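Lollura Loose Leaf Tea Tins, Nesting Set
Shop > Kitchen > Tea Storage

I drink too much tea. I'll say that up front, so you know who's picking the stock for this page! I've kept leaves in zip bags, in jam jars, and once for a whole winter in a cookie box that made my best oolong taste like ginger snaps. I finally went looking for proper tins, and the Lollura set is the one I kept going back to (and then ordered far too many of). 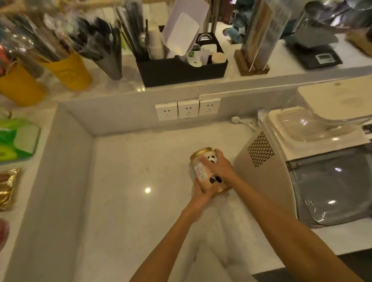
The thing I care about most is the lid. A tea tin lid should slide down slowly with a little sigh of air, and if it drops on like a hat, your jasmine will be flat in a month. Lollura lids have a deep collar inside, and it takes a small twist to get them off. My friend Ngan-ling Fang thinks they're too snug, but she also leaves her tea open on the windowsill, so we don't agree on much.

What you get: 4 tins in graduated sizes, each with its own lid. They nest for shipping and for storage, so an empty set takes up no more room than the largest tin. The big one is where I put everyday black tea. The smallest is perfect for the expensive stuff you buy in tiny amounts and then feel guilty about drinking.

Care is easy. Wipe with a barely damp cloth, dry right away, and please keep them out of the dishwasher. New tins can smell a bit metallic, so I leave mine open overnight with a spoonful of old leaves inside and toss the leaves in the morning. Keep them away from the stove too, and from coffee, which gets into everything.

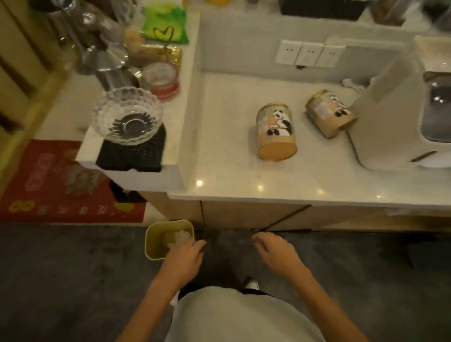

Two panda tins on the kitchen counter.

Can you store other things in them? Sure. Yee-man Chiu wrote to tell me she uses hers for dried mushrooms, and Chun-yin Tam keeps rock sugar in his. Just pick one job per tin and stick with it, because smells hang around (see: ginger snaps). I wouldn't use them for ground coffee if you ever want them back for tea.
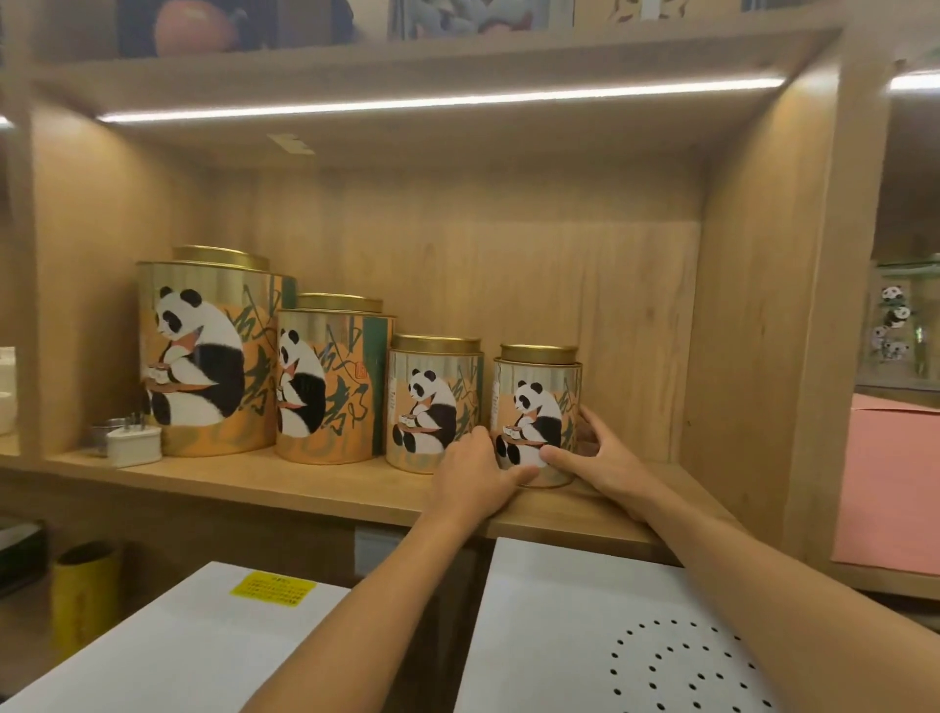
If you're buying as a gift, add a note at checkout and I'll write it on a card by hand. I can fill the smallest tin with a Kerkon green or a Mikden roasted oolong before it goes out, and both are teas I drink at home. The Kerkon is grassy and light, and the Mikden is the one I'd pick for a rainy afternoon with something buttery.

Set price: $77
Add a filled small tin: $20
Orders in by noon go out the same afternoon. Dented in the mail? Send me a picture and I'll replace it.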